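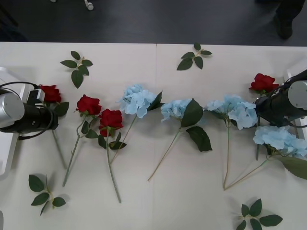 Pultcombe gets its winter update this December, and it's free for everyone who owns the game

Hi, I'm Griet Wuyts, and I run Juvulen, the small studio behind Pultcombe. I usually leave press releases to people who are good at them, but I've spent so long on this one update that I wanted to write it up myself (sorry in advance for the brackets).

Pultcombe, if you haven't played it, is our mystery game about a harbor town where every resident keeps a diary and you get to read them all, one way or another. You play Mulder, a postal clerk with a bad knee and a very good memory. The winter update is called The Long Sorting, and it's the biggest thing we've added since launch.

So what's in it? There are 11 new cases, and they all take place at night, when the post office is closed and Mulder is supposed to be home in bed. You can work on up to six cases at once now – the old limit was two, and boy, did you let us know how you felt about that! Clues you pick up in one case can be carried into another, and people in town will notice if you've been asking the same thing all over the place.

The writing is by Teun Postma, who also wrote the lighthouse chapter in the original game. He turned in 979 new diary entries for this. I've read every one, most of them twice, and the baker's are still my favorites. Teun would like it known that his are the fisherman's.
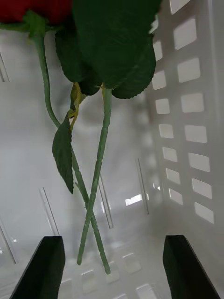 Will my old save file work with the update? Your save will carry over, and the new cases open up once you've finished the lighthouse chapter.

We've also gone back over a bunch of smaller things. The map finally remembers where you left your pins. Text can be made a lot bigger, on every screen including the diaries, and you can change all the controller buttons. The rowboat no longer gets stuck under the pier, which I'm a little sad about, because somebody made a really lovely video of it. If you play with a mouse, you can now drag letters straight into the case folder instead of clicking through that menu I never liked either.

Music is by Prosura, the same duo as before, and they've written a new theme for the night streets. It's slow and kind of creaky and I hum it while I'm doing the dishes.

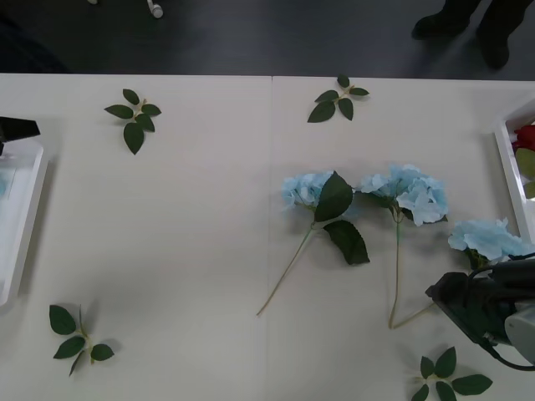 They're putting the whole soundtrack out the same morning as the update, with the older pieces remixed to match.

The Long Sorting is a free download on PC and consoles, out in December at 10 a.m. If you write about games or stream them and you'd like an early copy, send us a note through the press page on the Juvulen site and tell us which platform you need. Early copies go out in November. Screenshots, logos and a short trailer are on the same page, and Teun and I are both happy to do interviews – mornings are better for him.

Press contact: Griet Wuyts, Juvulen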